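Vergleichende Regierungslehre, Einheit 5
Zweikammersysteme: Wozu eine zweite Kammer?
Skript zur Vorlesung, Fassung Januar

Vorab: Die Lehrbücher behandeln die zweite Kammer gern als Errungenschaft. Ich halte das für eine Behauptung, die man prüfen muss, und zwar am einzelnen Fall. Wer in der Klausur schreibt, eine zweite Kammer »sichere die Qualität der Gesetzgebung«, sollte sagen können, woran er diese Qualität misst.

1. Begriffe

Einkammersystem: Ein Parlament, ein Beschluss. Beispiele: Dänemark (seit 1953), Schweden (seit 1971), Neuseeland (seit 1951).
Zweikammersystem: Zwei Häuser wirken an der Gesetzgebung mit, aber selten mit gleichem Gewicht.
Symmetrisch nennt man es, wenn beide Häuser ungefähr dieselben Befugnisse haben (Italien), asymmetrisch, wenn eines das letzte Wort behält (Österreich, meistens).
Ob der deutsche Bundesrat überhaupt eine zweite Kammer ist, bleibt umstritten. Das Bundesverfassungsgericht hat die Frage 1974 verneint. In der vergleichenden Literatur wird er trotzdem fast immer mitgezählt. Beides sollten Sie kennen.

2. Die üblichen Begründungen

a) Vertretung der Gliedstaaten. Klingt im Bundesstaat zwingend. Nur stimmen Senatoren in vielen Ländern nach Parteilinie ab, und der Gliedstaat kommt bestenfalls in der Rede vor. Beim Bundesrat liegt es etwas anders, weil dort Landesregierungen sitzen und einheitlich abstimmen müssen. Aber auch Landesregierungen bestehen aus Parteien.

b) Zweite Lesung durch kühlere Köpfe. Das Argument ist alt und schmeichelt vor allem den Köpfen. Avram zeigt in seinem Aufsatz (Reader, Text 9), dass Änderungen der zweiten Kammer oft von der Regierung selbst stammen, die dort Fehler ihres eigenen Entwurfs nachbessert. Das ist nützlich. Ein unabhängiges Korrektiv ist es nicht.

c) Schutz von Minderheiten. Hier bitte fragen: welcher? Überrepräsentierte kleine Gliedstaaten sind eine Minderheit, über die sich das Modell definiert. Sprachliche oder religiöse Gruppen können dabei leer ausgehen.

3. Vetospieler

Nach George Tsebelis zählt eine zweite Kammer nur dann als zusätzlicher Vetospieler, wenn ihre Zustimmung nötig ist und ihre Mehrheit anders zusammengesetzt ist als die der ersten. Sonst wird sie »absorbiert«. Rechnen lässt sich damit gut. Mich stört, dass die innere Disziplin der Fraktionen in vielen Anwendungen einfach gesetzt wird. Ghiță (Reader, Text 22) verteidigt das Modell mit dem Hinweis, es wolle Stabilität erklären und keine einzelnen Gesetze. Lesen Sie die beiden Texte gegeneinander.

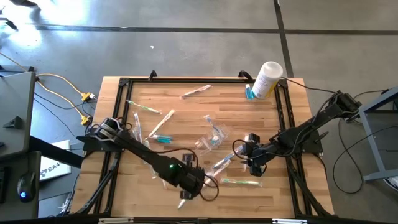

4. Vermittlungsverfahren

Kommen zwei Häuser zu verschiedenen Beschlüssen, gibt es im Wesentlichen das Pendeln der Vorlage (navette), den gemeinsamen Ausschuss oder ein Letztentscheidungsrecht. Der Vermittlungsausschuss nach Art. 77 GG tagt vertraulich. Dass vertrauliche Gremien Kompromisse erleichtern, ist plausibel. Dass man hinterher kaum noch feststellen kann, wer was durchgesetzt hat, wird seltener erwähnt.

Aufgabe zur Übung: Wählen Sie 2 Länder, eines mit symmetrischem, eines mit asymmetrischem System, und verfolgen Sie je ein strittiges Gesetz durch beide Häuser. Umfang: mehr als 200 Wörter, Quellen angeben. Parlamentsprotokolle gehen vor Presseberichten.

Zur nächsten Einheit bitte den Abschnitt über Ausschüsse im Reader lesen, einschließlich der Fußnoten.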